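Anau two-arm bench kit

Desk-size pair of arms for home builds and shared shops. You get both arms, two grippers, the base rail, screws, zip ties. No computer, no power strip. Comes flat in one box, 12 lb.

Ours lives on the back bench at Masilela, clamped down, used most evenings. Assembly took 10 hours over a few nights, mostly wiring. Go slow on the wrist. If you route the cable too tight there it will tug on the gripper and you'll be chasing a weird offset for days. Leave a loop.

Current job is phone charging: charger, cable, strip, phone on the table.
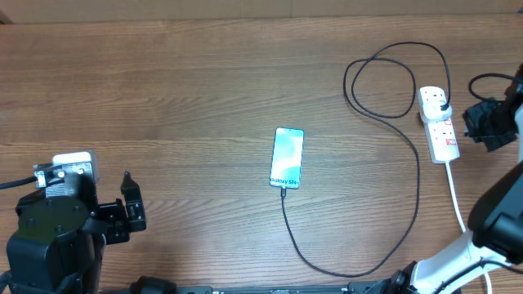

Gripper on the phone, next two:
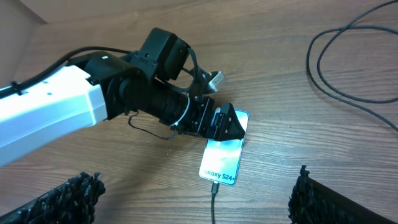
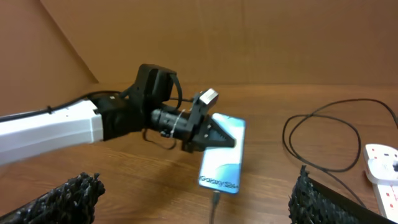 Photos: Skesov workshop log, May 31, 2020

Whats good: stiff enough for small stuff, parts swap easy, white links wipe clean. Spare fingers bolt on with a regular hex key.

Not so good: long cords. Keep slack away from the base or an arm will find it. Glossy screens throw glare at the wrist camera too, so turn your lamp.

Specs
Price: $900 the pair
Reach: 22 in. each arm
Supply: 12 V, brick sold seperately
Warranty: 10 months, motors only

Add-ons: Truvard gripper plates fit, same hole spacing. Longer rail coming in December.

Ships in two boxes if you add the rail. Local pickup at Masilela ok, message first. Returns only if the motors havent been flashed.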